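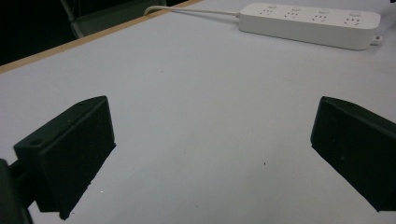
The north range at Milden had been measured twice, and the two surveys disagreed by 200 millimetres. Etornam Sarpong was sent to find the error.

She began at the chapter house door and worked east. The wall was flint rubble, faced with limestone to the height of the string course. Above that the masons had changed to brick, laid in lime mortar with wide joints. The first survey, by Drandeck, gave the wall a thickness of 3000 millimetres at the stair. The second gave 2800.

Roman Ostrowski held the far end of the tape. He had drawn the second survey.

"Read it again," he said.

She read it again. It was 3000.

"I measured from inside the stair," he said. "In November."

They went in. The newel was sound, the treads worn to a slope on the outer side. At the ninth step the plaster was a different colour from the rest, and smoother. Etornam tapped it with the handle of her trowel, then tapped the wall on either side. The note changed and changed back.

"A blocked recess," she said. "You measured to the old face, before they plastered."

"There was no recess in November."

She looked at the plaster. It had been lime-washed, and the wash ran under a monk's scratched tally that both surveys had dated to 1380.

Roman wound in the tape. She wrote down both figures, with the date beside each, and left the column for remarks blank.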